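How to Start Running When You'd Prefer Not To

Posted July 17, 2018

Every August I decide to become a runner, and every August my knees file an objection. Last year it stuck. Most of what follows I owe to Gheorghița Enache, who coached me and laughed only when I couldn't hear.

1. Pick a dull route

Straight, close to home, no views worth stopping for. You will want excuses to stop. Don't pay for scenery that supplies them.
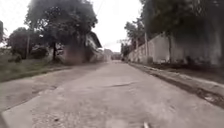

2. Walk more than you run

Run for one minute, walk for two, and do that 7 times. It feels silly. Do it anyway, three days a week, for 14 days before you change a thing. If you can't chat while running, slow down. If you can't go any slower, congratulations – you are walking, and that's fine too.
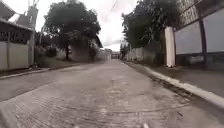 The urge to skip ahead shows up in week two, when you feel terrific. Ignore it. Your lungs improve faster than your shins do, and your shins hold grudges.

3. Buy shoes, then stop buying

One decent pair that fits with a thumb's width at the toe. I also own a Stastik running belt, which holds a key and my regrets. 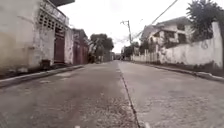

Form gets more attention than it deserves at this stage. Keep your steps short and your shoulders down, and look a few yards ahead. On concrete like this, pick a side of the joint and stay there, and go easy where there's loose gravel. Let your hands flop a little. Elegance can wait.

4. Stretch the good part

From week three, add a minute to each run and leave the walks alone. By week 9 I could manage 30 minutes without stopping, at a pace that let a man with groceries overtake me.

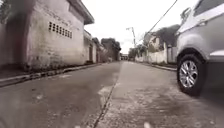
Worn pavement, with a seam up the middle.

5. Miss a day, not two

Rain counts once.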